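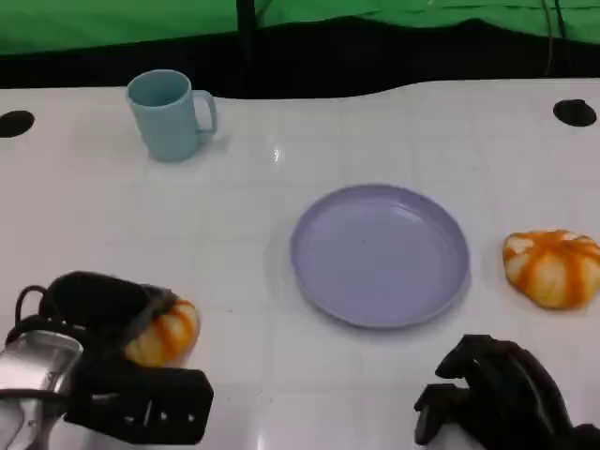 *Mug, plate and pumpkin on the gloss white top, green cloth behind, black skirt along the back edge.*

# Setting a small tableware group on a gloss white table

Written by Spyros Lazarević for the Jutis prop room. Applies to the Skurlow table only. The Bakos table has a matte top and needs a different light position, covered on its own page.

The procedure covers three-piece groups in pale plastic: one upright piece, one flat piece and one accent. Larger groups use the same steps, but the spacing has to be worked out again from the flat piece outward.

## What you need

- One cup or mug with a handle, one plate, one accent piece with a stronger color
- Green cloth, stock number 2201
- Black fabric for the back edge, long enough to cover the full 1395 mm
- 2 microfiber cloths, one kept dry
- A soft brush
- Dish soap, diluted
- 4 spring clamps

Do not use paper towels on the top or on the plates. They leave lint on both and can put fine scratches in the plastic.

## 1. Hang the green cloth

Clamp the cloth at both upper corners first, then close the gap between them with the other clamps. Pull sideways until the upper edge is straight. Leave the lower part hanging free.

Soft folds are acceptable if the cloth is staying a plain green background in the finished picture. If it will be keyed out and replaced, steam it. A crease that looks minor to the eye gives two different greens, one on each side of the fold, and the key will need a wider tolerance to catch both. A wide tolerance starts to eat into pale objects.

Keep the cloth as far behind the table as the room allows. Green light bounces forward, and a gloss white surface picks it up before anything else does. Check the back of the table for a green tint with the room lights off and only the working lights on.

## 2. Fit the black fabric

The black fabric goes between the table and the green cloth and serves two purposes: it hides whatever is behind the table, and it cuts down the green bounce onto the top.

Lay it along the back edge and let it drop. It will not sit in a straight line without help. For general use a wavy edge is fine. For anything that will be cropped close to the back of the table, tape the fabric down at short intervals and check it from object height as well as from above.

Cables that come down behind the table should go into the black fabric by the shortest route. Against green they are easy to see and tedious to retouch - move them to one side before the objects go down.

## 3. Clean the top

Wipe with the damp cloth, parallel to the grid lines, then dry at once with the other cloth. Droplets left to dry on their own leave rings that show only at low angles.

The round holes near the back edge collect crumbs and dust. Brush around them, away from the opening. Do not cover them with white tape. The tape is a different white and is more noticeable than the hole. Either keep the group forward of them or remove them afterward in the editing software.

## 4. Clean the pieces

Pale plastic shows dust more than white ceramic does, mostly from static. Dry rubbing makes it worse. Wash each piece in diluted soap, rinse, shake off the water and let it air dry upside down on a clean rack.

Check the plate last. The flat center is easy to keep clean, but specks gather at the foot of the rim where the surface turns upward. Tilt the plate toward a lamp and turn it slowly through a full circle. Anything raised will cast a small shadow.

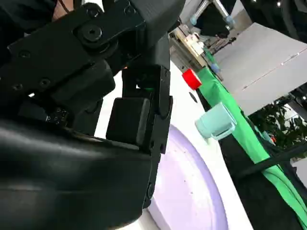
Lift specks off with the brush, working from the center out and over the rim. If a speck does not move, it is either stuck residue or a fleck in the plastic itself. Test with a drop of soap solution and a fingertip. Residue softens in a minute or two. A fleck in the material stays where it is, and the choice is to swap the plate or retouch it.

Accent pieces with a marbled or mottled finish need only a quick brushing. Check the underside, where dust transfers to the table.

## 5. Place the flat piece first

Put the plate down near the center of the usable area. Everything else is measured from it.

Use the grid lines to check position. Note which square the center of the plate falls in and how far the rim sits from the nearest line, and write both on the setup sheet. This is enough to put the plate back in the same place after it has been moved. Do not mark the top with pencil. Graphite smears on gloss and gets carried onto the base of the next object.

Set the plate down vertically. Sliding it drags any dust under the rim into a visible trail.

## 6. Place the mug

Stand the mug to the left of the plate and farther back. The handle should point right, toward the plate, so that the loop stays open to view. Turned toward the viewer, a handle in the same color as the body flattens out and the mug reads as a plain tumbler.

Leave clear white between the handle and the rim of the plate. When the two are pale and close in tone, as light blue and lavender are, an overlap makes the outline of both hard to follow. A gap about as wide as the handle is the minimum.

## 7. Place the accent

The accent goes to the right of the plate. A small pumpkin in cream and orange works well with cool pastels, and it is low enough not to compete with the mug for height.

Rotate it until the color is split fairly evenly between light and dark. With marbled pieces there is usually one side that is nearly all cream, and that side should face the back.

Check the near side of the plate rim for a warm cast. If orange is showing in the plastic, move the accent outward in small steps until it clears.

## 8. Check for glare

Overhead light will put at least one white spot on a gloss top. The spot cannot be wiped away or moved by shifting the objects. It depends on the lamp and the viewing position.

1. Stand where the picture will be taken from.
2. Find the spot and note which object it is closest to.
3. If it is on open table, leave it.
4. If it touches an object or its shadow, lower the lamp or add diffusion. The Udo panel has a clip-on diffuser that is kept in the drawer under the table.
5. Repeat from the final height. A small change in height moves the spot a long way.

Shadows should be faint and fall in one direction. Two distinct shadows under one object mean a second source is on, often the ceiling light at the far end of the room.

## Common faults

| Fault | Likely cause | Fix |
|---|---|---|
| Lavender reads as gray | White balance taken from the green cloth | Take it again from the bare tabletop |
| Green line along the plate rim | Backdrop too close | Move the cloth back, raise the black fabric |
| Rings on the top | Water left to dry | Repeat step 3, dry at once |
| Mug interior too dark | Lamp too low and to one side | Raise the lamp |
| Dust returns within minutes | Static | Rewash, air dry, do not rub |

## Packing away

Stack plates with a sheet of tissue between each. Mugs go in the divided box with the handles all facing the same way. The accent pieces are kept apart from the pale plastic, as printed or painted color can transfer in a warm store room - this happened to a set of white bowls in August and the marks did not wash out.

Fold the green cloth loosely or roll it. Return the setup sheet to the tray with the stock number of the cloth filled in.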